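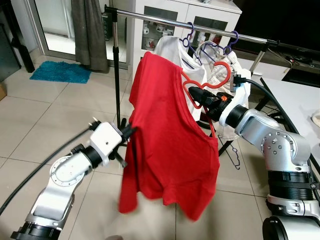 Zweiarmiger Haushaltsroboter aus der Gemeinschaftswerkstatt übt an der Kleiderstange

11. Juni 2020

In der Gemeinschaftswerkstatt Nalel arbeitet eine Baugruppe an einem Roboter mit zwei Armen, der Kleidungsstücke auf Bügel ziehen und an eine Stange hängen soll. Wie die Gruppe mitteilte, ist der mechanische Aufbau abgeschlossen. Geübt wird zurzeit mit T-Shirts, in Rot und in Weiß.

Das Projekt trägt den Namen Trirnthorpe und wurde im November begonnen. Die beiden Arme stammen aus einer aufgelösten Laboreinrichtung und wurden der Werkstatt gebraucht überlassen. Steuerung und Verkabelung hat die Gruppe neu aufgebaut. Die Halterungen für die Greifer fertigte der Metallbaubetrieb Kolář, der dafür 600 Euro berechnete. Weitere 400 Euro flossen in Netzteile, Kabel und Ersatzlager.

Bei der Arbeit teilen sich die Arme die Aufgabe: Der rechte hält den Bügel, der linke fasst den Stoff nahe der Schulter und zieht ihn zur Seite. Schwierigkeiten macht nach Angaben der Gruppe vor allem der Halsausschnitt. Weicher Stoff verändert bei jedem Griff seine Form, die Software muss die Lage der Ärmel deshalb laufend neu bestimmen. Drahtbügel verbiegen sich zudem leicht, wenn der Greifer zu fest zudrückt.

Die Bewegungen werden zunächst von Hand vorgegeben und aufgezeichnet. Bislang liegen 154 Durchgänge vor. Aus diesen Aufnahmen soll das Programm Numard, das die Gruppe selbst schreibt, später eigene Abläufe ableiten. Die Version 2 der Software ist in Vorbereitung. Sie soll erkennen, wenn ein Kleidungsstück nur an einer Schulter hängt, und den Vorgang in diesem Fall wiederholen.

Die Versuche finden in Wohnräumen statt. Die Gruppe will damit erreichen, dass der Roboter von Anfang an mit wechselndem Tageslicht, Möbeln und glatten Fliesenböden zurechtkommt. In der Werkstatt selbst werden nur noch Reparaturen und Umbauten vorgenommen. Zuletzt wurde dort am linken Arm ein Gelenk getauscht, das unter Last Spiel hatte.

Ein Verkauf ist nicht vorgesehen. Baupläne und Stückliste will die Gruppe veröffentlichen, sobald die Verkabelung überarbeitet ist. Bisher laufen Teile der Leitungen außen an den Armen entlang und müssen bei größeren Drehungen von Hand nachgeführt werden.

Als nächster Schritt sind Hemden mit Knopfleiste geplant. Hosen und Jacken bleiben vorerst ausgenommen, dafür müssten die Greiffinger verlängert werden.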